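Tatton Park Reserve
2 min read
Print | E-mail
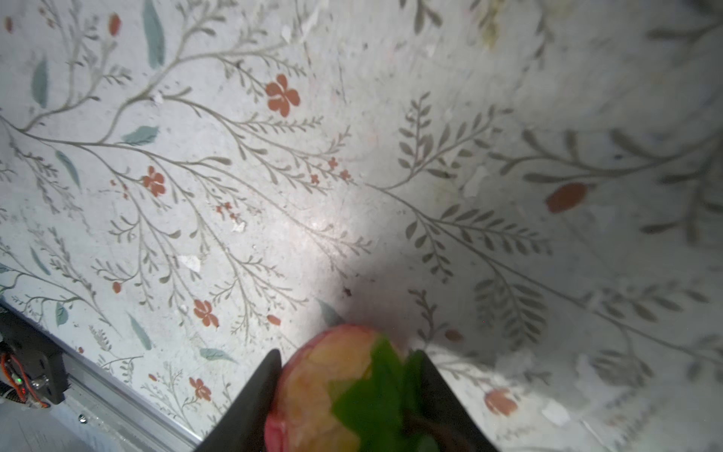

Artificial fruit with green leaves.

Tatton Park Reserve is a much-loved public park on the northern side of Omside, taking in 132 hectares of creek flats, open lawn and old orchard ground – and a very pleasant spot for a picnic in September, when the wattle is still hanging on. The Liem Track, named for the family who farmed there, runs past the former Grundora homestead and has 55 marked stops. Its first printed guide was written by local historian Arnel Villanueva.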